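About Nurnetti

Nurnetti packs mixed grocery orders at Iltstead for shops in Pickering and the villages nearby. The firm was set up by Imogen Lightfoot, who still runs the packing room.

Small drinks and snacks are sorted by hand into open plastic bins and checked against the order sheet. Each line is listed by item and bin number. The store holds up to 2000 lines. Orders received by Wednesday are packed in the same week.

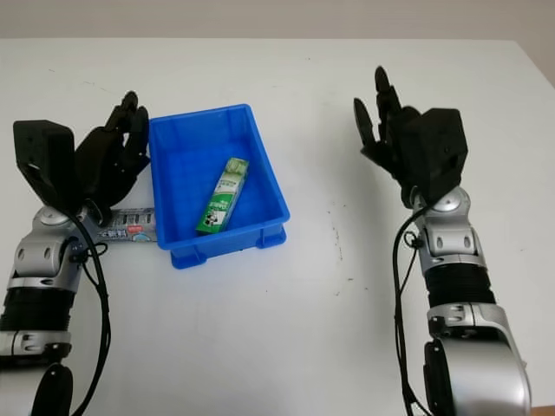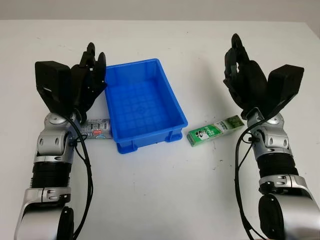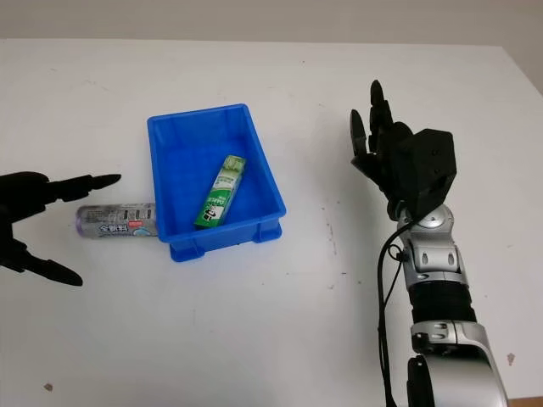

Blue bin on the white table, with small packaged goods.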